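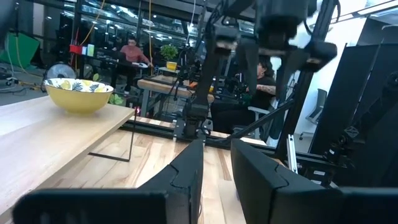 Kinnear Opens Free Repair Bench for Storm Doors, Windows and Locks

Sat 21 September

Anyone in Kinnear with a storm door that bangs all night, a window that has been painted shut since the last owner, or a deadbolt that only turns if you lift the knob and hold your breath now has a place to take the problem. Traltar Hardware opened its new repair bench this morning at the back of the Mill Street store, and the line was out past the paint counter before the coffee was ready.

The bench is free to use during store hours. You bring in the part that isn't working, you get a spot to lay it out, and you can borrow the tools you need while you're there. A member of the repair staff is on hand to help figure out what is wrong and show you how to fix it. If you need a part, you pay for the part. Labor is free as long as you do the work yourself, with help.

It's a simple idea, and it has been a long time coming. The store used to do screen repairs in the same back corner years ago, and plenty of longtime customers remember dropping off a torn screen on the way to work and picking it up on the way home. That ended when the corner was turned over to seasonal stock. For the past few years it held snow shovels in winter and lawn chairs in summer. Now the shelves have been cleared out, the old pegboard is back up, and there is good light over the work area at last.

What people brought in

Opening morning was a great mix. Storm door closers were the big item, which makes sense in September, with the windy season coming on. A closer is the tube that keeps the door from slamming, and many of them only need one screw turned a little at a time until the door shuts at the right speed. Several people who came in ready to buy a new one went home with the one they brought, set properly and with a fresh bracket.

There were window screens too, lots of them. The bench has a rolling tool for pressing the rubber cord into the groove, and it makes the job far easier than the butter knife many of us have been using. One family did four screens in a row and had a real assembly line going by the third.

Locks drew the most questions. The staff can rekey most common house locks on the spot, and they will show you how to clean and lubricate a sticky one. They also gave out the same piece of advice again and again: check the strike plate on the door frame first. If a house has settled even a little, the bolt may be hitting metal when it should be sliding into the hole, and a few strokes with a file can take care of it.

And there was one very old crank from a casement window, brought in wrapped in a dish towel. The gears were worn down to nubs. The staff could not save it, but they did find a replacement in a catalog, and it has been ordered.

Garage doors are a different matter

The bench won't handle garage door springs, and the staff would like everyone to know that before they load one into the trunk. Springs are under heavy tension when they're on the door and can hurt you badly if they let go. The same goes for the lift cables. For those jobs, the store keeps a sheet at the front desk listing local door companies that make house calls.

What you can bring is a garage door remote with a dead battery, a worn bottom seal that you want to match, or a roller that has come off the door safely during service. The store carries rollers and seals in the most common sizes, and Godska, the regional supplier, has agreed to send odd sizes on its regular Tuesday truck. That should cut the wait for special orders quite a bit.

Classes start this month

Along with the open bench, Traltar is starting evening classes. The first one covers weatherstripping for doors and windows, and it is timed nicely for the first cold nights. Each class has room for 20 people, and the first is nearly full already. If you want a seat, call the store or sign up at the bench. There is a waiting list, and a second session will be added if it gets long enough.

The weatherstripping class costs $30, and that covers enough material to do one standard exterior door. You'll learn how to measure the gap, how to choose between foam, felt and the folded vinyl kind, and how to put in a door sweep so that it seals without dragging on the rug. Bring a pencil and the measurements of your door. If you aren't sure how to measure it, the staff will go over that by phone.

Classes on lock care and sash window repair are planned next. The sash window one has people in the older part of town pretty excited. Many of the houses along the river still have their original windows with ropes and weights inside the frame, and a broken rope is one of those jobs that looks frightening until someone shows you the little access panel. The class will use a full-size practice window that the staff put together from salvaged parts, and everyone will get a turn at threading a new cord over the pulley.

Help from Flindska

The old parts are a story of their own. Flindska, the salvage yard on the county road, has donated a large supply of used hardware to stock the bench. There are hinges, latches, mail slots, window locks, doorknobs in glass and brass and plain painted steel, and a whole drawer of skeleton keys. The yard's own tally of the donation came to 1710 pieces, and sorting them took the better part of two weeks.

These used parts are priced low, and the money goes right back into tools for the bench. For anyone with an older home, it's worth a trip just to dig through the drawers. Matching a single missing hinge to a set from long ago can be next to impossible at a regular store, and this morning at least two people walked out with a perfect match. One of them had been propping a pantry door closed with a chair.

Flindska will bring a fresh load every few months. If you're after something in particular, leave a note with a sketch or a photo at the bench, along with the measurements, and the yard will keep an eye out for it.

Tools to take home

Some jobs can't be carried into a store, of course. For those, there is a small lending shelf with a door-planing kit, a hinge jig, a long level, pry bars for trim, and a good heat gun for loosening old paint. Tools go out for up to three days at a time with a refundable deposit. You need a Traltar account to borrow, and setting one up takes a few minutes at the register.

If your house is older, ask about lead paint before you borrow the heat gun. The store has test kits, and the staff will want to know that you've checked the area where you plan to work.

The setup budget for the whole project was $2000, most of it spent on lighting, the bench vise and the tools for lending. The store paid for it out of this year's remodeling money, and it plans to look at how things are going after the winter. If enough people use the bench, the next step would be a second work area and longer hours on weekends.

Going by this morning, a second bench would not sit idle for long. By lunchtime the screen cord had run out in one color, the vise had been in use nearly without a break, and strangers were holding doors steady for each other and trading tips about stubborn latches. It was a terrific start.

If you go

The repair bench is at the back of Traltar Hardware on Mill Street in Kinnear, past paint and to the left of plumbing. It's open whenever the store is open, but repair staff are there from mid-morning until closing. Mornings during the week are expected to be the quietest.

Clean off loose dirt before you bring something in, and put the screws in a bag or a jar so they don't get lost in the car. If you're bringing a lock, bring the key that goes with it. For anything attached to the house, take a few pictures of how it sits in place before you remove it – one from close up and one from a few steps back – and write down the width, height and thickness.

Full-size doors are welcome, but please call ahead so that the staff can clear the sawhorses. Use the loading entrance on the side of the building, where there is a ramp and short-term parking.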